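Lab group adopts shared rules for tabletop robot arms

A working group made up of four small automation labs has agreed on a common set of good-practice rules for robot arms that work on open tables, the group's secretary, Agata Sala, said. The rules cover how objects are gripped, how two arms share a work surface and how cables and warning labels are kept in order.

The text has been in draft since October. It was written mostly by staff at Vernalbridge, a contract test lab, with later changes from Mathias and Zotoson, which both run two-arm tables. Brerkico joined the group after the first draft was out and asked for the section on soft items.

Under the new rules, each lab has to write down what its arms will handle before a work session begins. Household items such as bowls, cups, cloths and wrapping are now listed as a class of their own. Earlier house rules at most of the labs dealt with metal and molded parts and said little about things that bend, crumple or tip over.

The longest section is on containers. A bowl or cup that is held from the outside should be gripped on both sides with even contact, and the grip force should be set for the container with its load in it. Anything inside counts as part of the load, even if it weighs next to nothing. If the contents are soft, the operator has to check that they can't work their way between the fingers and the wall of the container.

Labs must also keep the view from a wrist camera usable. The rule asks that both fingers and the held object can be seen at the same time, and that the background be plain enough for the edge of the object to stand out. White walls and white tabletops are allowed, provided the objects are in a color that contrasts with them. 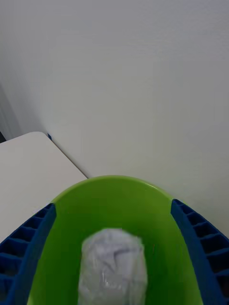
Hywel Gronow said the container section was the part he expected to use most, but that the force limits were set too low for stiff plastic and would slow the work down. He had asked for a separate table of limits for bowls and was told it would be looked at in the next revision. He also said the rule on contents should spell out what counts as soft, as cloth and thin film behave very differently once a finger touches them.

Sala said the limits were kept low on purpose for the first year. Labs may go higher if they record the reason and the name of the person who approved it.

The second main section is on shared tables. Where two arms can reach the same area, only one of them may work inside a container at a time. The other has to stay outside the agreed working area, either parked or holding still, until the first has cleared the rim. Open fingers on the waiting arm are allowed, as long as they aren't over an object that the first arm may move.

Spacing between objects was argued over for several weeks. Mathias wanted a fixed distance between cups and other upright items. Zotoson said a fixed distance made no sense when one lab used wide grippers and another used narrow ones. The agreed wording ties the gap to the width of the gripper in use, measured with the fingers open.

Arms also have to come down into an open container from above where the reach allows it. Sideways entry over the rim is permitted only at reduced speed. The same limit applies when the forearm passes in front of or over another upright item on the way to the one being worked on.

Cables get a page to themselves. They must have enough slack for the full range of the wrist, but no loop may hang low enough to catch on something standing on the table. Camera cables may run straight up if they are held overhead. Straps and bands on the forearm are acceptable, and should be checked at the start of each shift. Warning stickers on joints must be left in place and replaced when they can no longer be read. 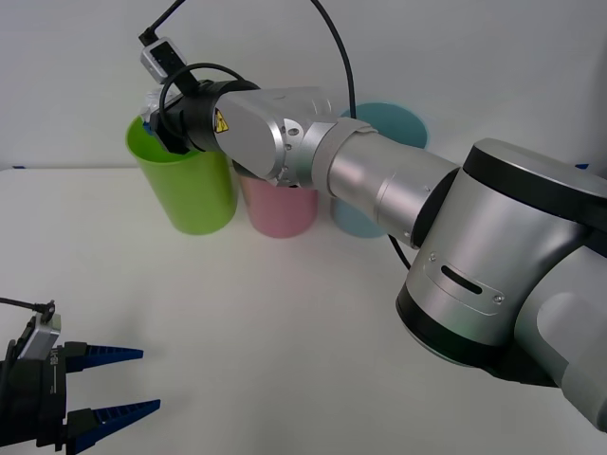 VERNALBRIDGE, February 2022 – The rules take effect at all four labs as soon as each has named a person in charge of them. Vernalbridge has named Rhun Harries, and the other three are to follow.

Each lab will carry out its own checks at first, using a checklist of 902 words that fits on two sheets. Results go to Sala, who will pass on any serious findings to the other members. Outside inspection was discussed and put off, mainly over cost.

Zoltán Vass, who edited the final text, said the group had tried to keep it short enough to be read at the table. An earlier version ran to nearly three times the length, with a long section on floor markings that has been dropped. Labs that still want floor markings can keep their own.

Operators who already work with the arms will need a half-day briefing. New staff have to complete the briefing and two supervised sessions before they can change grip settings on their own. Mortimer Achterberg is preparing the material for the briefing, and a first version has gone to the labs for comment.

The rules don't replace the safety instructions supplied with each arm. Where the two differ, the stricter one applies. Other labs may use the text free of charge, and requests for a copy should go to the group's secretary.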